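# Getting your gripper to the ball in the simulator

I'm Intan, and I look after the sim team in our school robotics club.

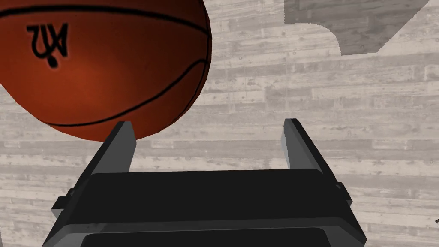

Before you touch anything, save your own copy of the court file (Kenneth and I once shared one, never again!). Then:

1. Open the wrist view and slow the simulation down.
2. Move sideways first, until the ball sits over the middle of the gap between the fingers.
3. Now go forward in small steps. I use 4 at a time, then stop and look.
4. Close the fingers slowly and lift a tiny bit.

If a finger bumps the ball, back up and go to step 2 again – don't try to steer out of it, I've lost whole evenings that way. Save your run as "Hartono" plus your initials and send it to Tin-yau before our November meet.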